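Still Waiting on the Laundry Robot

I promised my sister-in-law I'd stop bringing up robots at dinner, so all of it has to go here, and you poor people get the long version.

It started on Sunday, when I was working my way through the clean clothes on the bed and listening to a podcast about home machines. The guest was very sure of himself. Five years, he said, and no family would fold its own washing. I have been hearing five years since my kids were in middle school (they now do their own laundry, or say they do), and I got a little grumpy and started timing myself. A pair of black pants took me 4 seconds, and I wasn't even hurrying! A towel was about the same. The fitted sheet we will leave out of it.

Now, I want to be fair, because I love this stuff. I was the first on our street with a robot vacuum, an old Woltus that I bought secondhand and still have. It has gone under our couch something like a thousand times and it comes back with things I'd given up on. But a floor is flat and it stays where you put it. Cloth doesn't. You pick up one corner and the other three go off and do what they please, and every time you set it down it's a different shape from the last time.
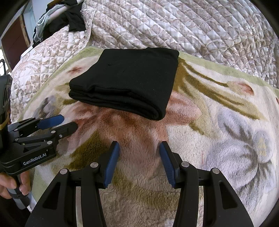 Grippers at the bottom and left, and one black bundle on the fleece. The rest of the heap is over by the door.

Black clothes are the worst of the lot, if you ask me. I can hardly find the seams on mine in the evening with the lamp on, and I have hands that can feel for them. A camera has to get by on looking. Then put the thing on a soft blanket with big flowers all over it, on top of a quilt, and ask a machine where the fabric ends and the bed begins. Most of the demo videos I've watched use a bare white table and one nice bright T-shirt, and I understand why, but I don't know a single household where the washing gets folded that way. We fold on the bed. We always have, and my mother did too.

My old friend Meirion Probert, who spent most of his working life fixing sewing machines, wrote me a lovely long email about this back in May. His view is that fingers are the easy part and pressure is the hard part. Too light and the cloth slides away from you, too firm and you've dragged the whole pile along with it. He likes the ribbed pads you see on the newer grippers and thinks somebody has been paying attention there. He also told me that the Getby folding cabinet, which I'd been eyeing, jams on anything with a hood. It costs $2,789. We own a great many hoods. 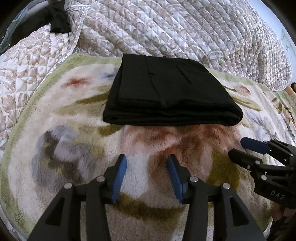
What I keep coming back to is how much of the chore isn't the folding. You have to decide that this one is clean and that one had better go back in the basket. You notice the missing button. You know whose it is, and that she won't wear it if it has a crease down the front, and you know which drawer sticks. I wrote down every separate thing I did on laundry day for a week, just to see, and I had 194 lines before I lost the notebook under (of course) the laundry.

The one that has come closest to winning me over is the Kurian arm they had at the Erncombe home show. It did dish towels. It was slow as molasses, and a small crowd of us stood there for over half an hour cheering it on like it was somebody's toddler. When it got one square, a man next to me clapped! I'd have taken it home that day if it could manage socks and if my husband hadn't been holding the car keys.

So my answer to the podcast fellow is no, not yet, though I've moved from "never in my lifetime" to "maybe before my knees go." Floors, yes. Dishes, partly, if you count the dishwasher, and I do. Folding on an actual bed in an actual bedroom, I'd still bet on me.

If any of you have one of the Getby cabinets and have gotten a sweatshirt through it in one piece, please write and tell me how. I've got a basket of hoods upstairs and I'm willing to be talked into it.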